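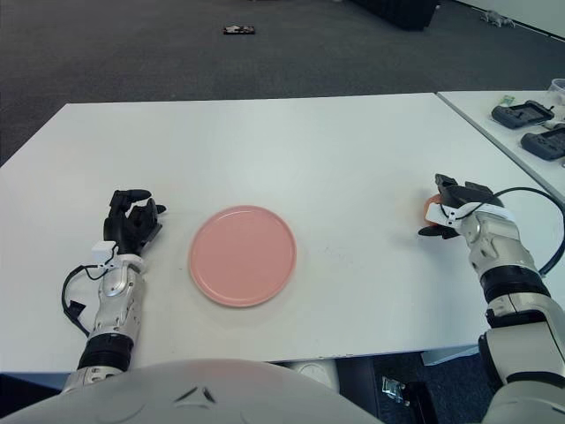 Two-arm build in a shared workshop: right hand won't place things on a plate the same way twice

Posted January 6, 2026

We're building a two-arm robot in a shared workshop and I'm starting to doubt the whole idea. The task is as dull as I could make it: right hand takes a small object and puts it on a plate. Out of 113 tries since November, 22 ended where I wanted them. One of the other members says it needs more demonstrations. I've heard that before, about other machines, and it usually meant more wasted evenings.

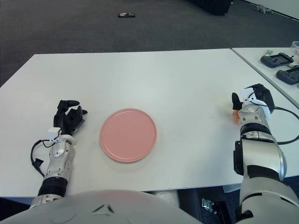
Right hand with the orange object, plate to the left of it.

The arms are driven from handheld controllers while we record, then the policy runs alone. Same table, same plate. Is this a data problem, or are we kidding ourselves about what hands like these can do?

Farhad Karimi

I'd leave the training alone for now. Command one fixed pose, 7 times in a row, with nothing in the hand, and mark where a fingertip ends up. If the marks wander, no amount of data will save you. Look at the wrist cables too. A loop that drags on the tabletop or goes tight at full reach can pull on a light wrist, and it won't show in the logs.

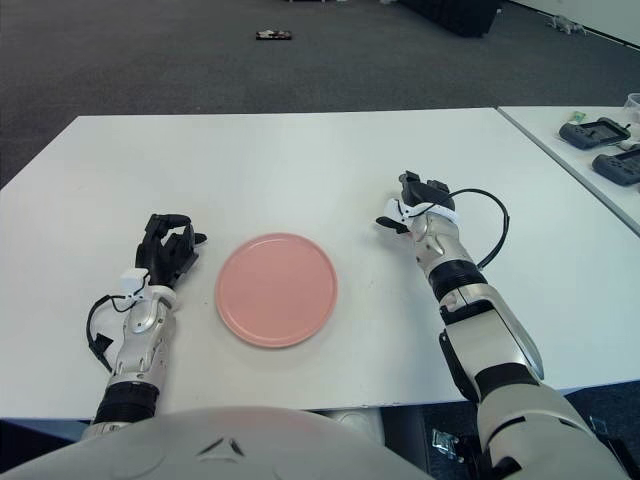
Then repeat the test with the object in the hand. I'd also tape the plate's outline on the table. People swear a plate hasn't moved and it's an inch over. My own build got from bad to passable this way, and passable is where it stayed, so don't expect a miracle.

Carbone

Just use a two-finger gripper. Five times the trouble for nothing otherwise.

Drornemitz

Disagree with the gripper answer, he asked about placing and a gripper drops things in the wrong spot just as well. But 113 tries over that long is not much. Did you change the lighting or the camera angle in between? If you did, I'd throw out the old numbers and start the count again - and write down what counts as a success before you do.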